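Home | Files | Notes | Changelog | Comments

# wirnitier-teardown

Notes, cable maps and part lists from taking old office desktops apart down to the bare case. I started this as a text file on my own machine and it got out of hand, so now it has a README like a grown-up project.

Last edited Apr 8, 2020

## What's in the folder

- `parts.csv` has 2768 rows, one per part or cable removed
- `cables/` has a plain text map for each machine (which plug went where, which tag was on it)
- `photos/` is whatever I had handy, not sorted very well, sorry
- `order.md` is the order I take things out in, and I still change my mind about it

The rows cover 39 machines. Most came out of the Clalden office when it closed in August, and the rest turned up in a closet at Uvton (still with the sticky notes on them!). They're black desktop towers, the kind that sat under every desk for years, and a lot of them have the blue plastic bits that you're meant to pull or squeeze.

## Drives first

I always start with the hard drive. It's the part with somebody's files on it, so I want it out, written down and in the locked box before I get distracted by anything fun. The blue carriers are great once you know the trick: squeeze, don't yank, and keep the drive level while it comes along the slot. If one feels stuck, I push it back in a little and try again. 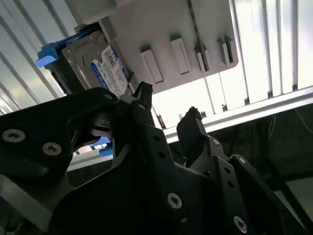

The `drive_bay` column uses my own short codes, and I admit they made more sense to me at the time. `E` means the slot was empty when I opened the case, `C` means there was a carrier with nothing in it, and `D` means a drive. I leave serial numbers out of the public file. They're in a separate sheet and that one stays home.

## Then the board

Next I get the cables out of the way. Photograph them, read the tags, unplug the easy ones, and fold everything back toward the drive bay so it doesn't flop over the processor while you're working. I like the case flat on its side for this, with good light from overhead. Memory comes out before the processor in my notes, but I went back and forth on it, and about half the older maps have it the other way.

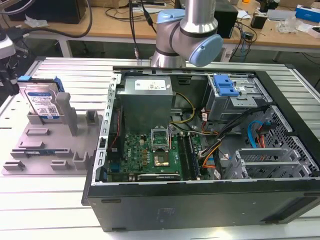 One reader wrote in to say that the cable maps should be drawn from the power supply outward, as the Leiva lists do, and that mine jump around too much. Fair point! The newer maps start at the power supply and go around the case from there. I haven't redone the first 9 and I may never get to them.

For the processor: lever up, bracket open, lift it straight out, then keep your fingers (and sleeves, and coffee) far away from those pins. I put the chip in its tray right away and write the tray number in the `cpu_tray` column before touching anything else. A blank there means I forgot, and you can't read anything more into it.

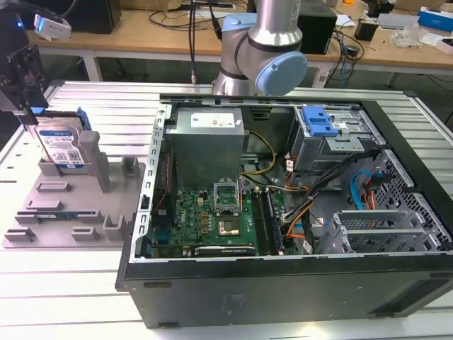

SATA cables get their own rows, with the color in the `color` column. I used to lump them together as "data cable" and then couldn't match them to anything later. Color is only what I saw, so please don't treat it as a code for what the cable does.

## Things I know are wrong

- Fan wires are mixed in with power cables in five of the maps
- "bracket" and "cage" get used for the same thing all over the place
- Screw counts are missing for nearly all of the Uvton machines

Fixes are welcome. Plain text is fine, and please keep the column names as they are or my little script falls over.

## Comments

**slotcover:** Used your order list on a pile of old towers at work and it went so much faster. Any chance of a column for screw type?

**mapleboard:** Row for the front panel plug is in there twice on the first Clalden machine, I think. Otherwise this is super handy, thanks!

**tin_lid:** Seconding screw type.

Contact: use the form on the Notes page | © 2020 wirnitier-teardown | Back to top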